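Preserved Railways and Heritage Operations
Unit 3 handout: Returning a stored locomotive to service

Read before the June 16, 2018 session. Bring the Unit 2 sheet on ownership and leases, as the Semach agreement comes up again.

1. Where this unit fits

Unit 2 dealt with who owns a locomotive and who is allowed to work on it. This unit covers the work itself, from first inspection to the first run under steam. The main case is Abella No. 54, a small tank engine that stood under an open shed at Brodbridge for many years. The second case is the diesel switcher at Stestuner, used mostly for comparison.

2. First inspection

The first inspection is done cold and with nothing taken apart that can't be put back the same day. Its purpose is to decide whether a full inspection is worth paying for.

Items to record:
- Missing parts, especially brass fittings, gauges and injectors
- Standing water in the tanks, ash pan and smokebox
- Condition of tires and flanges
- Cracks or old weld repairs in the frame
- Any paperwork that came with the engine

On No. 54 the side tanks were rusted through along the bottom seam. The frame was sound. The paperwork was poor, and the last boiler record in the file belonged to a different engine.

3. The boiler

The boiler usually takes the largest share of the budget. A thickness survey is made on a marked grid, and every reading is entered against its grid square. The No. 54 survey has 454 readings. Low readings were grouped near the foundation ring, where scale and wet ash had collected.

Know these terms:
Staybolt – a bolt tying the inner firebox sheet to the outer one.
Tube sheet – the plate the boiler tubes are fixed into.
Hydrostatic test – a pressure test using water, done before any fire is lit.
Washout – flushing scale and mud from the water spaces.

Be able to explain why the hydrostatic test comes before the steam test. The short answer is that water stores very little energy under pressure compared with steam, so a failure does far less damage.

4. Running gear

Wheels, axle boxes and rods are removed together if the shop has the lifting capacity. Brodbridge did not, so the wheelsets went out one at a time to the Semach shop. This added transport cost but let the tires be turned while boiler work went on.

Bearings are re-poured or replaced, then fitted to the journals. New bearings are run in at low speed with stops to feel for heat. The plan for No. 54 called for 200 miles of light running before it took a passenger train. 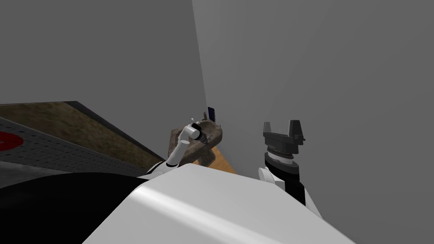
5. Comparison: the Stestuner switcher

The switcher needed no boiler work, but it took longer than planned. Wiring insulation had gone brittle and the control cabinet had to be rebuilt. Work began in April and stopped twice for parts. Note that a diesel is often assumed to be the cheap option – the Stestuner accounts show where that assumption fails.

6. For discussion

Should the tanks on No. 54 have been patched or made new? Consider cost, working life and how much original metal would be left.

Reading: course pack, chapter on boiler records, and the Brodbridge work log.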